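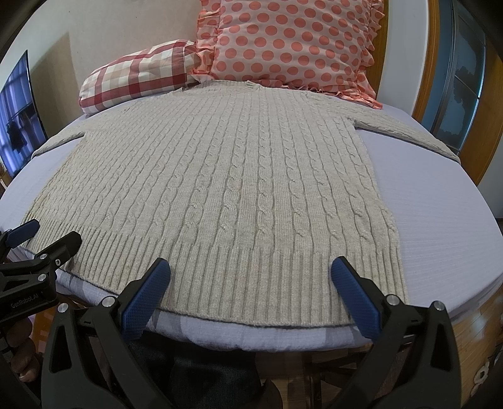

Clirkora Forums > Knitting and Yarn > Finishing and Care

Thread: Sleeves growing after blocking, is superwash the problem?

khegyi
I finished a cabled crewneck in February and I'm already unhappy with the fit. Before washing, the sleeves were 19 inches from underarm to cuff. After a soak and a flat dry they came out 3 inches longer. The body grew too but I can live with that. The sleeves now cover my knuckles.

Yarn is Plarnby worsted, the superwash merino. Needles were US 7 for the body and US 6 for the ribbing. I did swatch, but I only measured stitches and rows before washing, so I know that part is my fault.

What I want to know is whether this can be fixed without ripping out the sleeves. They were knit from the top down, so at least the cuffs are at the end.

spanos_a
Superwash merino does this. The treatment smooths the scales on the fiber and then the stitches don't hold on to each other. Put it in the dryer on low for ten minutes while it is still damp, take it out, measure it, and repeat if you need to. It will pull back in.

Next time, wash the swatch.

Aranka Sz
I would not put a hand-knit sweater in a dryer on the advice of one person on a forum. Check the ball band first. Some superwash yarns are marked for tumble drying and some are marked dry flat only. I have a vest that went into the dryer and came out with the cables all mashed and fuzzy on one side.

khegyi, how did you move it from the sink to the drying spot? Did you lift it by the shoulders?

khegyi
The band says machine wash cool, dry flat. No mention of a dryer either way, just the flat symbol.

And yes, I probably did lift it by the shoulders. I squeezed it out over the tub and carried it down the hall to the guest room. No towel under it.

Aranka Sz
Then that is at least part of your 3 inches. A worsted cable sweater holds a lot of water, and sleeves hanging down with all that weight in them will stretch on the walk down the hall. Cables use more yarn per inch than stockinette, so they are heavier to start with.

What I do:
Soak in cool water, 20 minutes or so.
Drain the tub with the sweater still in it and press the water out against the bottom.
Scoop it up in a ball with both hands and put it on a bath towel.
Roll the towel up and stand on it. Then do it again with a second towel.
Only then lay it out. Push the sleeves in toward the body with flat hands until they match your numbers. Do not pull.

You can soak it again and do it over. Blocking isn't permanent on wool.

spanos_a
Blocking isn't permanent, sure, but pushing with flat hands will not take 3 inches out of a superwash sleeve. I've made four sweaters in this kind of yarn. The only one that fits is the one that went in the dryer.

jeno_szalai
I'm with Aranka on the towels and with spanos on the yarn. Both things can be true. My guess is that half of it came from carrying it and half from the fiber.

One question. Where did you measure the 19 inches? If the sleeve was hanging from your arm you get one number, and if it was flat on a table you get another. I keep a notebook and write "flat" or "worn" next to every length, otherwise I can't compare anything later.

khegyi
It was flat both times, underarm seam to the edge of the cuff.

I redid it last night with towels. I rolled it twice, laid it out, and spent a while patting the cables back into straight columns. They had started leaning to the left near the hem.

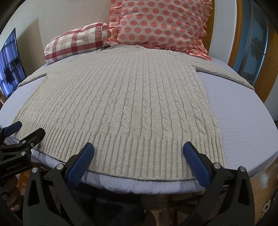
The ribbing at the bottom was the part I found hardest. I didn't want to stretch it but it kept spreading wider than the body, so I ended up pinching it in every few inches and leaving it alone. I'll measure the sleeves again tomorrow and report back.

zsolt_ny
Don't pin the ribbing or it won't spring back. You did it right by pinching.

For the sleeves, some people lay them straight out to the sides and some fold them across the front. I angle mine down next to the body because that's how they hang when you wear it, and you don't get a bunched corner at the underarm. Straight out is easier to measure though.

Aranka Sz
I angle them down too. Mostly because I don't have the space to go straight out!

marrow_lane
Does anyone use those foam mats? I've been using the Imby ones and they hold water on the underside. Everything smells a little after the second day.

jeno_szalai
Flip the sweater after the top feels dry and stand the mats up on edge when you're done. A fan in the doorway helps more than any mat. I have a mesh rack now and would not go back to foam for anything heavy.

khegyi
Measured this morning. The sleeves are at 20 and a half. So the towels and the patting got me half of it back, which is exactly what jeno guessed. The body is fine. The cables look better than they did the first time.

I still want to lose an inch.

spanos_a
Dryer. Low. Ten minutes.

Aranka Sz
Or take off the cuffs. You knit top down, so pick out the bind-off, rip back the cuff and an inch of sleeve, and knit the cuff again. It's one evening for both. You will also lose the risk of felting something you can't get back.

zsolt_ny
Watch where you land in the cable repeat if you do that. End the sleeve on a plain row, not right after a crossing, or the cuff puckers. And rip a bit more than you think you need, because the new part will grow too when you wash it.

khegyi
I'm going to redo the cuffs. I have most of a ball left from the same dye lot, and the dryer makes me nervous with this one. It has 79 rows of cable in each sleeve and I don't want to knit those twice.

spanos - I may try your way on the swatch, just to see what it does.

spanos_a
That's fair. Mark a 4 inch square on it with thread first so you have something to measure.

marrow_lane
Please post the swatch numbers when you have them. I have a sweater's worth of Győri superwash in the closet and I haven't cast on yet.

khegyi
Will do. It's soaking now.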